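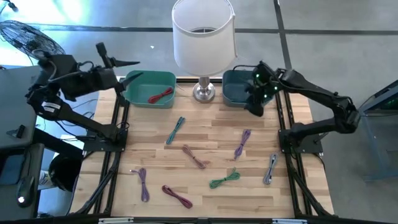 **Sorting a pile of bundled cables into two bins — by type or by color?**

Leen Tannous, 3 April 2026

I have a butcher-block table with two plastic bins on it, one green and one a darker teal, and a lamp between them. The cords are all tied in bundles already. I can't decide what goes in which bin. I'd also like to keep the lamp where it is.

**Ekow Asante**

Go by how often you use them. Green bin for the ones you grab every week, dark bin for the rest. Color is no help once you own two red ones.
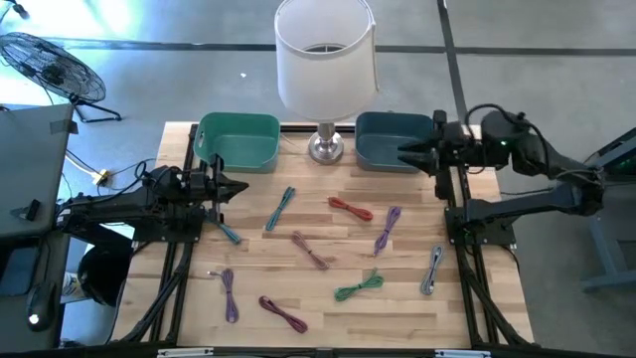

Lay all the bundles out on the wood before you put any away, with space between them. Check the plugs as you go. I did mine in 45 minutes, and most of that was finding out what an old Larkon charger belonged to.

**Sheena Farquharson**

just label them. masking tape and a pen

**Elspeth MacKinnon**

I sort by type: charging in one, audio and everything else in the other. Anything longer than 59 inches I hang on a hook — long cords fill a bin fast. Leave the lamp in the middle if its cord reaches the outlet without crossing the bins.
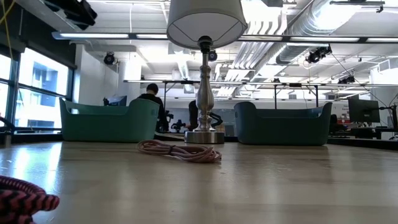
Do braided cords need to be stored differently from plain ones?

They can go in the same bin. Coil them in wide loops and keep the tie snug but loose enough to slide a finger under.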